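Fourth month of the Valtow pilot at our place and I've now heard the word "freed" in three separate meetings. Freed from what? A short thread.

The pitch was that packing hands would be "freed" from picking fruit into bowls and trays. So far the pickers still come in at the same hour. They just spend it showing the machine how, with a gripper in each fist.

One orange, one glass bowl. Then again. The target for a shift is 500 goes, and a go only counts if the software likes it. 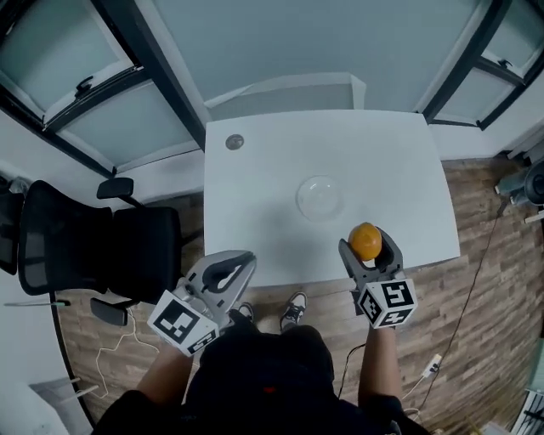 Jolán Medve replied within a minute to say I'm being unfair: her shoulders hurt less than they did on the line, and she'd take the table over the cold store any day. Fine. I believe her. She also told me her rate hasn't moved since August.

And that's my trouble with it. The skill is theirs. How hard to squeeze, when to let go, how to come in over a rim without knocking it. Once it's recorded it belongs to Valtow, and it says so on page 2 of the form.

I asked what happens to the job when there are enough recordings. Was told roughly 100 hours per task "should do it" - then a slide about retraining. Retraining as what? The slide didn't say.

Erzsébet Hegyi asked the same thing at the Bakos site and got the same slide.

I'm not against the kit. I'd happily never lift another crate. But if people are teaching their own replacement, pay them as teachers, and put the end date in writing.

Next meeting is in a fortnight. I've asked for the form to be on the agenda. No answer yet.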